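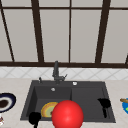 The Second Life of Rinse Water

Residents of the Otadport apartment buildings have been asked to change very little about the way they wash their dishes. They scrape plates before rinsing, they keep cooking oil out of the drain, and they buy detergent from a short list posted in each lobby. The larger changes lie under the floors, where a separate set of pipes now carries water from kitchen sinks and showers to a treatment room in the basement.

The buildings contain 116 apartments, most of them occupied by families who have lived there for many years. When the original pipes reached the end of their service life, the housing association had to decide whether to replace them as they were or to install a system that would allow used water to serve a second purpose. It chose the second course, and the work was completed in March.

Treated water now supplies the toilets and the courtyard gardens. It is not used for drinking, cooking or bathing, and the pipes that carry it are marked along their full length so that a plumber cannot mistake one line for the other.

Kitchen water was the most disputed part of the plan. Many reuse systems accept only water from showers and bathroom basins, as kitchen drains carry grease and scraps of food that are harder to remove. Fadwa Morsy, the engineer who led the design for the firm Soliman, argued for including the kitchens and accepted that this would require a larger grease trap and more frequent cleaning.

"A family may stand at the sink three times a day," Morsy said. "If we leave that water out, we are building half a system and paying for most of a whole one."

The trap stands at the foot of the main drain. From there the water passes through a settling tank, a filter bed and a disinfection unit supplied by Zirno before it is pumped to storage on the roof. Staff inspect the trap every week and record its condition in a bound log kept beside the door. Early entries show that grease levels were well above those expected, and a notice in four languages was delivered to every household during the second month of operation. Levels have since fallen, although they continue to rise during holidays.

Costs remain a subject of discussion. The association set aside a maintenance charge of 373 a year for each household, to be reviewed once a full year of bills is available. Some tenants have objected that the charge arrived before any savings could be shown. The association has replied that pumps and filters must be serviced from the first day, and that any reduction in water bills will be passed on in full.

Şengül Kocabaş, who represents tenants on the building council, supported the project but asked for two conditions. The first was that test results be posted in the lobbies without delay. The second was that any household be able to request a visit if it noticed an odor or a change in the color of the water.

"People were prepared to accept it once they could read the results for themselves," Kocabaş said. "Before that, they had only our word."

A similar proposal is under review in the neighboring district of Disska, where the buildings are older and the basements are small. Engineers there are considering a shared treatment room that would serve 674 apartments from a single site. The council is expected to hear the plan after the Otadport association publishes its first annual report.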